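The designer of Grodeso would like it known that the rulebook used to be longer. "It was 31 pages," she says. "My sister used it to prop up a window."

Her card game about rival ferry companies now has a rulebook of 2 pages, and she wrote most of them in October, in a rented room in Idmont, after a test group spent 60 minutes on setup and then asked if they could go home. She let them. "I kept the snacks, though."

What went first was the weather deck, then the auctions, then a currency called the hella that she is still a little sore about.

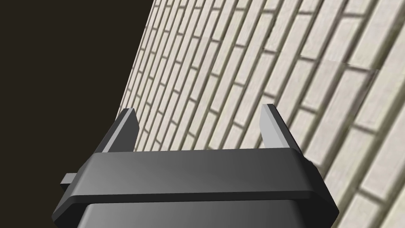
So how does she decide when a rule has to go?

"If I have to remind the table of it twice in one game, it's out. I don't care how clever it is. I was very proud of the auctions."

She has played the current version with 20 different groups, and the complaints have gotten smaller. Someone wanted bigger ferries. Someone else objected to the color of the harbor cards, which she describes as "mustard, on purpose." The next print run will also be mustard.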